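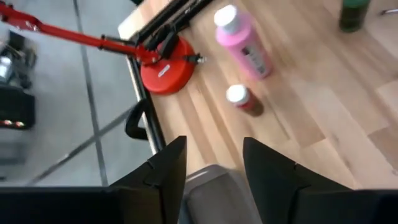 Figure 3. A light wooden tabletop, planks in pale honey tones.

4. What people call a light wood

I came into this part of the study thinking it would be the easy one. We had 63 people, 12 wood samples, and one question: what color is it? I figured most folks would say "brown" or "light brown," I'd make a little table, and we'd all move on to the naming of carpets (Section 5, and yes, the carpets were worse).

Well, no. Hardly anyone used a color word by itself for the paler samples. They reached for food. Honey came up more than anything else, then butter, toast, oatmeal, and one very confident "pancake, but the edge of it." Anyone who has looked at a surface like the one in Figure 3 will probably see why honey is so tempting. Puspita Gunawan, who ran the sessions with me, started keeping a separate page for the breakfast words, and by the end of December that page was longer than the one for the ordinary color terms.

I should say how the sessions went. Each person sat down with one sample at a time and talked for as long as they liked. We didn't give them a word list. We'd tried that in the pilot, using the old Jellden chart, and people just read the chart back to us in a polite voice. Without it they rambled, which was exactly what I wanted. We wrote down every word that seemed to be about color and ended up with 300 different terms, counting "honey" and "honey-ish" as two. Shamim Pirzada thinks they should count as one. We went back and forth on this for longer than I'd like to admit, and I kept them apart in the end, mostly on the grounds that people who said "honey-ish" tended to change their minds later and people who said "honey" stuck with it.

The striped samples gave us the most trouble. When a top is made of glued strips, each one a bit lighter or darker than the one beside it, what exactly are you naming? The lightest strip? The one that takes up the most room? Some kind of average?

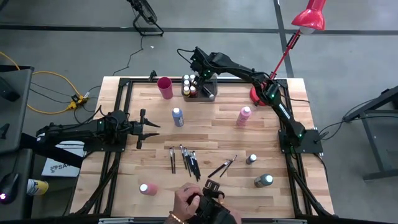
My guess going in was the average, and I was only partly right. People named the average when they stood back from a sample, and then, when they leaned in, they picked out a single strip and named that one. Quite a few did both in the same breath ("it's tan, well, this bit's cream"). I've coded those as double answers, and they're listed apart from the rest in the appendix. Usmani's earlier work on striped cloth has the same kind of answer in it, filed under mistakes, and I don't think that's fair to the people who gave it. They looked twice and told us what they saw both times!

Lighting mattered too, though less than I'd feared. We did all the main sessions under the same Flandex lamps, and then repeated a small batch next to a window to see what would happen. The darker woods picked up more red words by the window. The pale ones barely budged — butter stayed butter. I'd love to say something clever about that, but the window batch was small and it was raining for half of it, so I'll leave it as something to try again.

One more thing I didn't plan for. People kept telling me where they knew a color from: a grandmother's counter, a school desk, the floor of a gym. I hadn't left any space for this on the form, so for the first few sessions it went in the margins, in my terrible handwriting, and I've lost some of it for good. After that we added a line. The samples that got a memory attached also got longer and more particular color names, and this held for light and dark woods alike. Whether the memory brings out the fancy word or the fancy word brings out the memory, I can't tell from what we have.

The comparison with store names was mostly for fun. Favumby let us use the 200 shade names from its flooring catalog, and I went through them with our list next to me. The overlap was tiny. Store names love weather and coastlines, and our people never once mentioned a coastline. Honey was on both lists, and so was toast. "Driftwood" was in the catalog in four versions, and when I read them out to a few of the participants afterward, they matched them to four completely different samples — two of them to the same dark one I'd have called plain walnut.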